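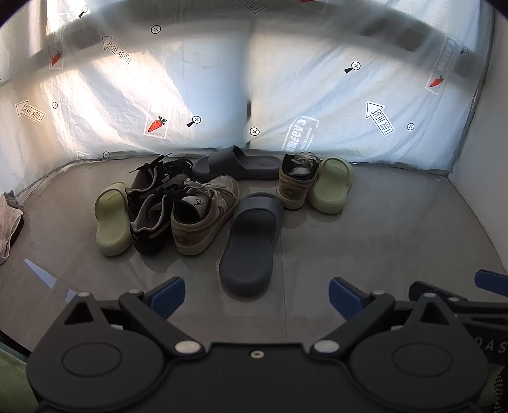
Plirnitz sourdough trial, batch 34
Monday – kitchen notebook, by the bench team
Search this notebook Go

Mixed at 7:10. 780 g Usex bread flour, 400 g starter, salt as in the last batch. Dough felt tight after the first fold, so I added a splash of water and left it covered by the window.

Second fold at 8:30, much softer. Split in two and shaped both loaves. One went into the Feng oven, the other into the old deck oven – same temperature on both dials.

The Feng loaf browned faster and split along the side. Deck oven loaf had a better crust but a dense patch near the base. Crumb notes go in the Kimau folder once both are cut. Next batch: longer rest, deeper score, same flour.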